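Session 4: The Gripper That Said It Was Holding Something

Welcome back! This is my favorite handout of the whole course, and the one students tell me they end up using at work. Last time we built a clean pick-and-place cycle on paper. Now we get to look at one that failed, over and over, while every status light stayed green.

Read the whole thing before lab. Bring your answers to the prep work at the bottom, on paper please.

1. The setup

The Ondirside cell is a tabletop arm with a two-finger parallel gripper and a small camera at the wrist. Its job is sorting: pick a felt-tip marker, lift it, carry it to a mesh container, let go, go home. The motion code came from the Filetti library, which most of you met in Session 2. The grip check was written in-house and is called Mudaliar in the logs, so I'll call it that too.

Mudaliar is a short piece of code and I think it's lovely to read. After the close command it waits for the fingers to stop moving. If they stop before reaching the fully closed position, it reports HOLDING. If they reach fully closed, it reports EMPTY. On EMPTY the arm backs off and tries again.

Think about that rule for a minute before you read on. What does it assume about the fingers?

2. What happened

The cell ran overnight in April. By morning the log showed 2,000 cycles, and 1,970 of them were marked HOLDING at the lift and RELEASED at the container. A wonderful night's work, on paper. The container was nowhere near as full as that, and there were markers still lying where they had been put out.

The arm had been closing on air, lifting air, carrying air across the table and very carefully releasing it. The log for one of those cycles looks exactly like the log for a good one. Same states, same order, nearly the same timings. I have stared at pairs of them side by side and I can't tell you which is which, and neither will you, so don't burn your lab time trying.

3. Finding the fault

The rubber facing on the fingers had started to lift and bunch up. When the gripper closed with nothing in it, the bunched material met in the middle and stopped the fingers a little short of fully closed. Mudaliar saw fingers that had stopped early and reported HOLDING. It did precisely what it was written to do!

There was a second fault under the first. The close position had been taught with a marker in one spot, and the table had since been moved a little. The arm was coming down beside the marker often enough that a retry was needed on many cycles. With a healthy grip check those misses would have come back EMPTY, somebody would have seen a pile of retries, and the offset would have been corrected before lunch. The bad check hid the bad position.

This is called a masked fault, and you should write the term down. Fault A (position) produces a symptom. Fault B (grip check) eats the symptom. Fix only B and the cell suddenly looks much worse, because now it reports all its misses. Plenty of people undo a good repair at that point - please don't be one of them. Fix B, let the ugly numbers come in, then go after A.

4. Why this is a safety topic

Students sometimes ask why a missed marker belongs in the safety half of the course. Swap the marker for a glass vial or a blade. A controller that believes it is holding something will choose its speed, its height and its path on that belief. The reverse is worse. If the check says EMPTY while something is wedged in the fingers, the next thing the arm does is open and reach again, and whatever was wedged goes wherever it likes.

And there's the person. Someone sees markers piling up, sees a green light, and reaches in to tidy. The cell is in automatic the whole time. Stop the cell first, confirm it has stopped, then put your hand in. I'll repeat this in lab until you're sick of it.

5. Looking through the wrist camera

The Vidis viewer is what we use to step through wrist camera stills next to the log. Two views from the cell, both with the gripper open:
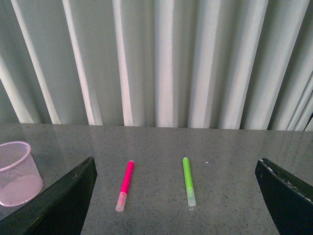
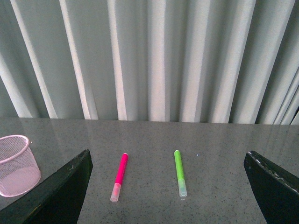 A grip check needs a second opinion, and the wrist camera is a cheap one. Finger position is one number from one place in the mechanism, and anything that changes the fingers changes the number. The camera fails for different reasons (glare, clutter, a bad threshold), so the two are unlikely to be fooled by the same thing at the same moment. It's also a free inspection tool, and I get a little giddy about this part. Look at the upper edge of the right finger in either still, where the surface is worn and flecked with white chips. A still can't tell you how that edge behaves when the fingers close, but it is plenty of reason to stop the cell and go look at it up close. The pink and green markers are lying in the gap between the fingers, well clear of both tips, so a rule like "after the lift, is there still a bright marker on the gray tabletop where I aimed?" is within reach for all of you. Start simple. Color against gray is a gift.

6. Repair order used at Ondirside

Stop the cell and lock it out. Replace the facing on both fingers, as a pair. Close the gripper empty and record the position again. Close it on a marker and record that. Check that the two readings are far enough apart that normal wear won't bring them together. Only then re-teach the pick position.

After that, the camera check goes in as a separate state following the lift. If it disagrees with Mudaliar, the arm holds still and asks for a person.

7. Prep for lab

Draw the state diagram with the camera check added. Mark every state in which the arm may move.

Write down one object that would make the finger check report EMPTY while the gripper is holding it. Thin things are a good place to start.

Propose a daily test, under a minute, that would have caught the lifted facing. You may not use the camera for it.

Bring safety glasses. Long hair tied back, no lanyards.

14 shares | 3 comments

Comments

tessellate_k
The masked fault part just explained two weeks of my life. We fixed a sensor, the reject count shot up, and we put the old sensor back. Ouch.

drybench
For the daily test, can we close on a gauge pin or does it have to be empty?

Reply from course author
Either is fine! Try both and tell me which one catches more. I'd love to see the numbers.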